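Home News Features Interviews Archive Contact

Work & Machines | Interviews

2020-04-07
By the features desk

Wiping a plate is still a hard job

The engineer who looks after household tasks at Samonte began in 2014 on a packing line in Uvcombe, fixing machines that folded cardboard. She now runs a small team in Estport and spends most of her week on washing-up, table clearing and laundry. We asked her whether a machine can do any of it yet.

"Parts of it," she said. "If you give me one kind of plate, in one place, with good light, then yes, I can get it picked up and put down again all day. If you give me your kitchen, no."

The trouble, she said, is that chores look simple to people who have done them since childhood. A box on a shop floor has corners and a known weight. A plate slides when it is pushed, and a cup beside it gets knocked over. "On the packing line the carton was the same carton for months. At home the thing you want is under something else."

Her team's way round this is to have people do the job first, using the same sort of gripper that a robot would have on the end of its arm. Each attempt is recorded and kept. The set for table work stood at 1471 attempts when we spoke, and she would like a good deal more before drawing anything from it.

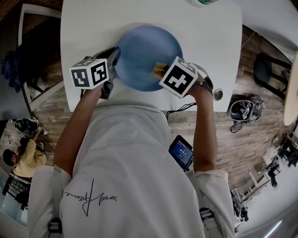 A gripper in each hand and a blue plate between them. The patterned cubes are markers.

The markers let the software work out where each gripper is and which way it is turned. People find the grippers awkward to begin with. "You lose your fingertips," she said. "You have a jaw that opens and a jaw that shuts, and you have to plan round that. Most people drop things for the first hour – I still do."

She was asked what a shop or a care home could sensibly buy now. Floor cleaning, she said, and moving crates from one fixed point to another. A warehouse in Wotville has had 3 machines on crate work since December, and she thinks that is a fair use of them, although a member of staff still has to clear up when a crate lands crooked. She would not sell anyone a machine for washing-up.

"People ask about folding shirts. We had a go. It took four minutes for one shirt and I would not have worn it."

Does she expect that to change? She said grippers were getting better and cheaper, and that the slow part was teaching the machine what to do when something goes wrong. A person who feels a plate start to slip tightens up without thinking. A machine has to be shown, many times, with different plates.

She would not give a date. Next for the team is cutlery, which she is not looking forward to. "Forks catch on each other," she said. "We have put it off twice."

Her own dishes at home are done by hand, in the evening, with the radio on.

More in Interviews Back to top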